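Workbench notebook, Grerkstead shop, back room
September, started after lunch

Picking up from the last entry. The sandal order from Grornora is still waiting on a decision about straps, and Zoia Panasiuk wants the surface work written down so the next person does not repeat it. Job number is 2708. I am keeping everything for this job on the white table until it closes.

Table first. I went over the top with a damp cloth and then a dry one. The marks from the old contact cement come up if you leave the cloth on them for a minute. The fine specks are a different matter. A few are in the finish and will not move. I tried the plastic scraper on one near the middle and stopped when it started to leave a shine. Leave them alone. They do not transfer to anything, I rubbed a clean white offcut over that part and it came back clean.
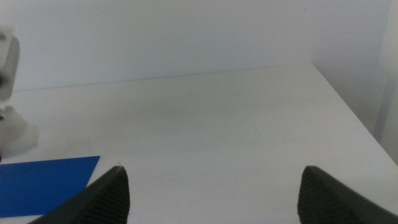

Blue sheet

We use the blue as the landing spot for anything with wet edges and as the background when checking white soles. White on white is no good for finding glue lines. Tymofii used to do this on brown paper, but the paper curls after a day and picks up lint.

Notes on using it:
Wipe both faces before it goes down.
Press the corners flat with a palm. If a corner lifts, turn the sheet over and leave it overnight under the heavy book.
Do not cut on it. The cutting mat is on the shelf by the door.
Cement drips: let them dry, then roll them off with a thumb. Solvent dulls the color.

The previous sheet came from Ivanyshyn and lasted most of the summer. There are 20 more in the flat drawer, so no need to save a bad one.

Strap bands

Grornora sent two comments back. One, the bands look uneven on the larger sizes. Two, they want to know if the colors can be swapped without changing the pattern pieces. The answer to the second is yes, as the bands go on after the straps are cut. The first needs measuring. Zoia laid out three pairs on the floor yesterday and thought the gap nearest the toe grows faster than the others as the size goes up. I think she is right. The paper pattern was graded from the small size outward and the toe end takes most of the change.

I marked up the pattern in pencil and moved the toe strap back a little on the two largest sizes. Have not cut anything yet. Tymofii should look at it before we do, he drew the original. 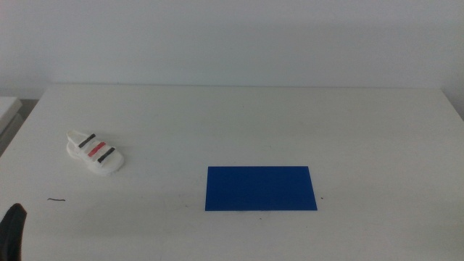

For the color reply I want to send Grornora something short they can answer with one word. They have asked for a version in a single color and a version in two, and the list in their last message does not match the one before it. The small white one with red in the middle and black on either side is what I would hold up as the standard. It reads clearly from across the room and the spacing on it is what we want the large sizes to match. If they want to change the middle color only, that is an easy job. Changing all three means a new setup on the Birkix press and I would charge for it.

Press settings, copied from the card so they are in one place:
Dwell 40 on the dial for the bands.
Dwell 100 for the heel loop. It takes more, the piece is folded there.
Let the plate settle after changing between the two. I rushed this last week and lost a strip of black.

Heel loop

Still my least favorite part of this job. The loop wants to lean to one side when the stitching is pulled tight. I tried starting the stitch from the inner side and it sat straighter on two out of three samples. Not enough to call it fixed. Zoia suggests holding it with a clip until the cement sets and stitching afterward. Will try that next on scrap.

To do
Tymofii to check pencil changes on the large sizes
Send color question to Grornora, one line only
Clip test on the heel loop
Order black banding, we have less than I thought
Find out who has the good bone folder

Stopped at 5:15. Press is off at the wall.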